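December 2023, workroom notebook, Amik exhibits

Monday, and a long one, so forgive the rambling. I spent the morning on the Fernetent matter with Mélanie Perron, going through the medical billing one more time before it goes to the mediator. We have 1816 pages in the production now, and I'm happy to say the numbering finally runs straight through. The trouble was at page 443, where the rehab clinic's records had been scanned twice and everything after it was off. I pulled the second set, restamped the rest and saved the old version in its own folder (please don't delete it, we may have to show what changed).

Mélanie thinks the life care plan should go in front of the wage loss summary, and I've come around to her view. The mediator reads from the front and gets tired like the rest of us – better that she meets the client's daily needs while she's still on her first coffee.

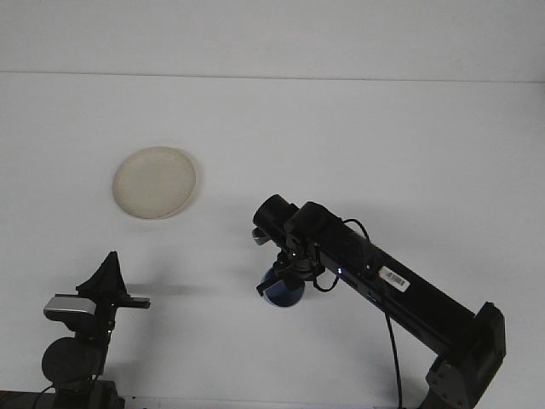

The timeline board is coming along too. I tried it at 100 percent on the big printer and the dates between the fall and the second surgery were squeezed so tight I could hardly read them standing up. I'm going to split it in two at the October hospital stay, with the treating doctors on the second board. If anyone has a kinder typeface for small dates, leave me a note on this page!

Still open: Flemine hasn't sent the maintenance logs for the loading dock, and their last letter only repeats that they're looking. I've drafted a follow-up asking for the inspection sheets by name. The Mfinanga file can wait until this one is out the door, but its lien letter is at Bates 1079 if somebody calls. Mélanie has the dock photos at her desk and will bring them back tomorrow so I can tab them.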